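# Grasp planning (bin picking)

**Grasp planning** is the part of a robot's software that decides where and how a gripper should take hold of something. In bin picking, the something is lying in a box with other things, at whatever angle it landed. I've been writing this kind of code long enough to have strong opinions, so treat this entry as the friendly version and go to the textbooks for the proofs.

*Last edited by Ginevra Rizzi, July 18, 2018. Part of the Holtileck wiki, robot software section.*

## What the planner does

The planner gets a picture of the bin, usually a depth image (a picture where each pixel is a distance), and hands back a gripper pose. A pose is a position plus an orientation, and most of us add a finger opening to it as well. Everything after that belongs to the motion planner, which has to find a way for the arm to get there without hitting the walls.

People new to the field tend to think of these as one program. You can build it that way, and I did once, and I was sorry for months! If the grasp code and the motion code are tangled together, you can't tell which one is to blame when the arm refuses to move. Keep a clean line between them and log whatever crosses it.

## Two families of methods

The older family is **model-based**. You have a 3D model of each object, you find the object in the image, and you look up a grasp somebody worked out earlier. It's lovely when you know your parts. A factory that picks the same bracket all day should probably do it this way and go home on time.

The newer family is **model-free**. The software never asks what the object is. It proposes a pile of candidate grasps, gives each one a score, and picks the best. Our own sampler, Pliltton, proposes 300 candidates per image and keeps the top 25 for a closer look. The scoring is done by a network trained on old attempts, both good and bad (please keep your bad ones, they're worth more than you'd think).

There are plenty of mixtures too. Galbraith, the planner we used before, recognized a handful of common objects and fell back on sampling for everything else. I still miss how easy it was to debug.

## Why mixed objects are hard

A spatula and a screwdriver are both long and thin, so you'd expect them to be picked the same way. A screwdriver has a fat handle that fingers like to close on, while a spatula lying down gives you a wide head that barely rises off the floor. If the planner goes for the middle of the outline, it can end up with a grip that looks great in the score and tips the moment the arm lifts.

Small blocks are kinder, up to a point. The trouble starts when they sit close to a wall, where one finger has no room to come down. The usual fix is to throw out any candidate whose fingers would pass through the bin model, and then to hope there's something left on the list.
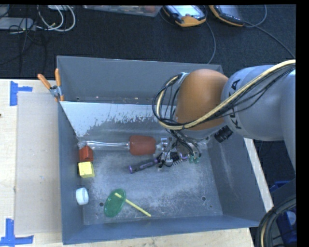 Clear things are their own headache. Many depth cameras shine a pattern or a dot of light and wait for it to come back, and with clear plastic a lot of it goes straight through or bounces off somewhere silly. You get a hole in the depth image, or a surface that sits a little below the real one. Bare metal does something similar with its glare. Some groups fill the holes with a smoothing step, some train on color images as well as depth, and I've had my best luck doing both and trusting neither very much.

## Calibration

None of this works if the camera and the arm disagree about where things are. **Hand-eye calibration** finds the transform between them. You move the arm to a set of poses, look at a marker each time, and solve for the one transform that explains all of it.

Our error limit is 5 millimeters at the bin floor, and that's generous - a thin object will punish you for less. I'd check it every time somebody touches the camera mount. Leaning on the mount counts as touching it.

## Control during the grasp

Once the arm starts down, there are two ways to run things. In **open-loop** grasping, the plan is made once and carried out, eyes shut. In **closed-loop** grasping, the software keeps looking and correcting as it goes.

Closed loop sounds better and often is, but the gripper blocks the camera's view just when you need it most. A common compromise is to correct on the way down, freeze the plan for the last stretch, and let the force readings decide when to stop. We set the force threshold in a plain text file, with a comment next to it saying who changed it last. That comment has settled more arguments than any of our unit tests.

## Measuring success

The number everyone quotes is **success rate**, meaning successful picks divided by attempts. It hides a lot. A planner can look wonderful by always taking the easiest object and never facing the last one in the corner, so you should also report how often a bin gets fully emptied.

For the Domov benchmark we run 260 attempts per planner version, using the same objects and the same drop procedure for each. We started doing that in November, after two versions got compared on two different sets of kitchen tools and a whole afternoon of discussion went to waste. Time per pick goes in the table too, split into seeing, planning and moving - moving is nearly always the biggest part, so shaving a bit off your network may not buy you much.

## Logging and replay

If you take one habit from this page, make it this one: save the input image, the full candidate list and the final pose for each attempt. With those you can replay a failure at your desk, change one setting, and see whether the planner would have picked differently. You can't learn whether the new pick would have held, of course. For that you still need the arm.

## See also

- Motion planning
- Hand-eye calibration
- Depth cameras and clear plastic
- Domov benchmark: object list and drop procedure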